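Finishing a pale wood desk top without turning it orange
Woodwork and Furniture > Finishing

tsege_makes
April 27, 2020

Hi all! Long-time reader, first real project. I've got a pale wood top for my work table and I'm completely in love with the color, so I want to keep it as close to bare as I can. 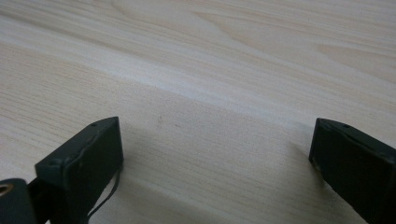

What grit should I stop at before putting on a water-based finish?

For most tops, stop at 180 or 220. Going much finer can leave the surface so smooth that the first coat has less to hold on to. (My neighbor Loukia Michailidis told me this and she's been building cabinets forever, but I'd love to hear if you all agree!)

The other stuff I can't decide on is oil versus water-based, and whether to bother with the little dark speck. I keep looking at it. The swirly grain up top makes me so happy though, I could stare at that all day.

– Tsegereda

------

grainchaser_326
Oh that's lovely! The way the straight lines give way to those big curving bands is my favorite thing in pale wood. Leave the speck. If you dig at it you'll have a dent, and you'll look at the dent a lot more than you ever looked at the speck.

On finish: water-based, all the way. Oil warms everything up. Some people love that, but you said bare.

------

fotis_v
Going to disagree a little with Loukia and with the first reply. I stop at 150 on desk tops and have for years. Water-based raises the grain anyway, so you're going to knock it back by hand after the first coat. All that careful 220 work gets fuzzy the minute the finish touches it.

And please consider hardwax oil! There are versions with a touch of white pigment made for keeping pale wood pale. I did our kitchen table with one and it feels wonderful under your hands. Water-based always feels a bit like a coating to me.

Fotis Vlachopoulos

------

grainchaser_326
150 on a desk? You can see the scratches from across the room if the window's on the side! I'd wipe it with a damp cloth first, let it dry, sand lightly at 220, then finish. The grain raises once and you've dealt with it.

------

fotis_v
Only if you're skipping around with a random orbital like you're late for dinner. Sand with the grain by hand at the end and 150 looks fine. But sure, the damp cloth trick is good, no argument there.

------

poly_economou
Can I ask about the lighter strip running across the middle? In the photo it could be a raised edge or just the light hitting it. If there is a step in the top, Tsegereda, don't run a power sander over it. You'll round it off before you notice. Use a block with a crisp corner and go along it.

If it's all one level then ignore me and enjoy your sanding :)

------

tsege_makes
Thank you everyone, this is so helpful! Poly, there is a very shallow step there, it's where the back shelf section meets the writing part. I was absolutely about to run the sander right over it. Block it is!

Fotis, you've got me curious about the white hardwax. Does it look chalky? I don't want it to look painted.

------

fotis_v
One thin coat, no. Two thick coats, yes. Put it on, wait the time on the can, then wipe off everything that will come off. Watch that step, because it'll collect in the corner and dry as a white line. An old toothbrush gets it out.

------

iason_mv
Furniture refinisher chiming in. Before you pick anything, make test pieces! Sand an offcut exactly the way you'll sand the top, tape it into sections and try water-based, white hardwax, plain oil. Leave one section bare. Put it in the window for a couple of weeks and look again, because pale woods shift color in the light all by themselves.

I still have my board from last June and the bare section has gone noticeably more golden. It surprises people every time I show them.

------

grainchaser_326
Seconding the test board, such a fun afternoon too. Write the product names on the back in pencil. I didn't, and now I own a beautiful mystery.

------

poly_economou
Also dust! Vacuum, then a barely damp cloth, then look across the surface with a flashlight held low. Pale wood hides dust until the finish is on.

------

tsege_makes
Okay, I found an offcut in the garage long enough for four sections. Going to do water-based, one coat of white hardwax, plain oil and bare. I'll stop at 220 on one half and 150 on the other so we can settle that too. Will post when they've had their time in the window!

------

fotis_v
Perfect. Label which half is which or grainchaser will claim mine.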